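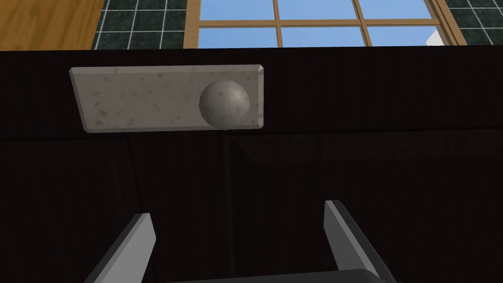
Apprendre le violoncelle à quarante ans

Temps de lecture : 2 min

Imprimer | Envoyer par e-mail

Quand j'ai acheté mon premier violoncelle, je ne savais pas lire la clé de fa. Je venais de m'installer à Lyon, je parlais un français de manuel, et je cherchais une activité où l'on n'est pas obligé de parler beaucoup. Le luthier m'a laissé l'instrument pour 300 euros, avec une housse trop grande et un archet qui avait déjà perdu une partie de ses crins.

Mon professeur s'appelle Katia Mancuso. Pendant les premières semaines, elle m'a interdit la main gauche. Je jouais seulement les cordes à vide, quatre notes, très lentement, et je devais écouter le moment où le son commence. Je trouvais cela un peu humiliant. Chez moi, dans mon enfance, on apprenait d'abord une chanson et ensuite, si l'on avait de la patience, la manière correcte de la jouer.
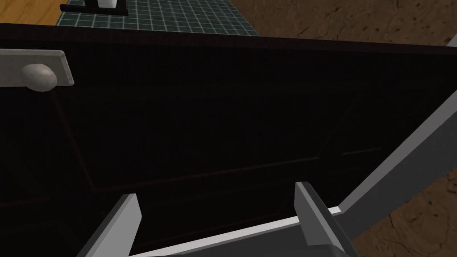 En avril, elle m'a enfin donné un menuet. J'ai travaillé les deux premières mesures pendant plusieurs jours, toujours vers sept heures du matin, avec une sourdine pour ne pas fâcher les voisins. Le problème était le quatrième doigt, qui arrivait trop bas à chaque fois. Katia a posé un petit morceau de ruban adhésif sur la touche, puis elle l'a enlevé à la leçon suivante. « Maintenant, vous l'avez dans l'oreille », m'a-t-elle dit. Je ne l'avais pas du tout dans l'oreille.

Depuis l'automne, je joue aussi dans un petit ensemble d'adultes débutants, le quintette Vuorinen. Nous sommes cinq et nous ne commençons presque jamais ensemble. L'altiste compte à voix haute, ce qui gêne le premier violon mais m'aide énormément. Avec eux, j'ai compris à quoi servaient les longues notes de mes débuts : la partie de violoncelle en est remplie, et il faut les tenir sans trembler pendant que les autres cherchent leur chemin.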